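Bench Cells in a Small Workshop: Notes for the People Who Share the Room

Updated 15th December

Brundcombe runs two-arm bench cells for light handling work: picking up small goods, turning them, passing them from one gripper to the other, setting them down. The tips below come from the first 40 shifts with the cells in daily use. They apply to any small shop where people and arms take turns at the same table.

Staging the work

Set out parts before the arms are enabled. Operators used to carry items to the bench one at a time; with a cell, that habit means a stop and a restart for each item. Load a full tray, place it, step back, then enable.

Keep tall items toward the back of the table and low items toward the front. An arm that has to reach over a stand or a pot loses usable travel at the wrist.

Mark the home position of each object with low-tack tape on the underside edge. Tape on the top surface collects lint and lifts after a week.

Cables

Leave slack at every joint. A loop that looks too large at rest is often the right size at full reach. Check it by moving the arm slowly through its whole range with one hand near the stop button.

Clip the cable to the link, never to the joint housing. Replace any clip that has gone white at the bend.
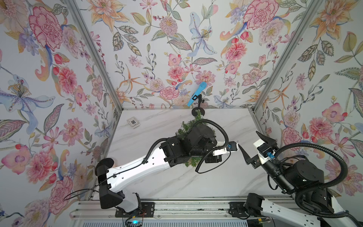
Handovers between grippers are where most of the stops occur. Teach the handover at low speed first, with the fingertips well apart, and close the gap in small steps. At Brundcombe the log showed 432 stops over the trial period, and 39 of them came from one badly taught handover on the Drekuveck job.

Cleaning

Wipe the table at the end of each shift with a damp microfiber cloth and a drop of dish soap. Stone and stone-look surfaces both dull under vinegar or strong degreaser - use neither. Brush out the slots in aluminum rail with an old toothbrush. Vacuum afterward, with the power off.

Finger pads get a wipe with isopropyl alcohol. Let them dry before the next run.

What changes for staff

The repetitive part of the job shrinks and the setup part grows. Bench staff now spend the first 50 minutes of a shift on staging and checks, a task that did not appear on the old rota. Schedule it as work time.

Hands get a rest, but eyes do not. Watching a cell is tiring in its own way, so rotate the watcher with the person on packing.

Write down every stop in plain words: what was on the table, which arm, what the cable was doing. The Barura sheet has a column for each. Copies are kept in the drawer under the label printer, and full sheets go in the green binder.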